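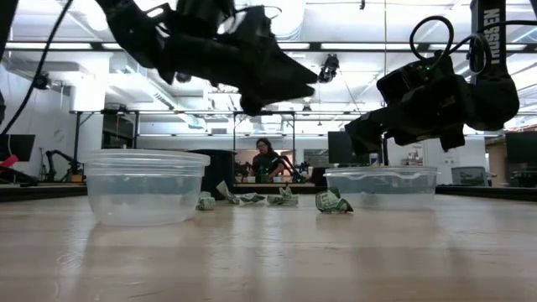 Figure 3. Paper money and two clear tubs on a wood table. The bills are one-dollar notes or similar; see 4.2 for why crumpling matters.

4.2 Handling of small bills at the stall

Most of the stalls in our sample don't use a till. Money goes in a tub, a tin, an apron pocket. We asked 281 stall holders across the Proltdale and Esitz markets where small bills go in the first minute after a sale, and the answer was nearly always "in whatever is closest." Only later does anyone sort them. This matters for the counts in section 5, as the gap between closing count and expected takings is biggest where bills sit unsorted the longest.

Crumpled bills are a big part of it. A flat bill gets counted once. A balled up one gets missed, or is found stuck inside another, or gets put aside to be smoothed out and then forgotten. Cârstea's field notes from Esitz have several cases of this, always at the end of the day, always with the seller in a hurry to pack up. One seller (flowers, corner pitch) told her she "does the ugly ones last" and some nights doesn't do them at all, they just roll over to the next morning's float. So the next day starts wrong too.

We had first planned to code condition on a five-step scale. Dropped it. Coders could not agree on the middle steps, and after two rounds of training Moon and Gunawan were still splitting on what counted as "creased" versus "folded." We went to a plain two-way code, flat or crumpled, where crumpled means the bill would not lie down on its own when let go. Agreement got much better. We lose some detail but the detail was not real anyway.

Tub versus tin. Sellers at Proltdale mostly use open tubs, often old food tubs with the label taken off. Esitz sellers lean toward tins with lids. We expected lids to cut losses. They did not, or not in any way we can show here. What a lid does seem to change is how often the seller looks in. Open tub sellers had a fairly good running sense of the day, and when Cele stopped them mid-morning and asked for a guess, they were closer than the tin users. Tin users guessed low. We don't have a good account of this and would like to see it checked at a bigger market, Nazari for example, where both kinds are in use side by side.

Change making. Same problem from the other end. When a buyer hands over a large bill the seller has to dig for small ones, and crumpled ones get pulled out in clumps. We logged 4,000 sales in all where change was given in paper. In the interviews sellers said they hand over too much more often than too little, and that buyers hardly ever bring the extra back. The sales log can't confirm this, we recorded the amount owed but not the amount handed over. A gap in the design, noted again in section 6.

There is also a matter of pride, which came up more then we thought it would. Older sellers at both markets said that handing a buyer a crumpled bill looks bad. A few keep a separate stash of clean ones just for change. Ruggiero followed one such seller for 10 market days and found that the clean stash was filled up from his own wallet, never paid back, never written down. On paper his stall looked better than it was. We left him in the main sample, but the tables in 5.3 are given with and without his numbers.

Sorting aids. The Bustora trays handed out by the Esitz market office in July were meant to fix some of this. Uptake was poor. Slots too narrow for anything but flat bills, so sellers had to smooth each one first, which is the very step they skip when busy. Some trays ended up holding pens and tape. Two sellers liked them a lot, both sold slow goods (rugs, clocks) with long gaps between buyers.

Limits. Our condition code was taken at closing only, so a bill that was crumpled at noon and flattened by three is down as flat. Rain days are mixed in with dry ones. Coins are left out of this section altogether and handeled in 4.3. Last, sellers knew we were looking at their bills, and at least a few tidied up before the coder came round. Cele thinks this was common at Proltdale in the first week and wore off after that. Leaving out the first week does not change the direction of any result in 5.1 or 5.2 but the gap for tin users gets a bit smaller.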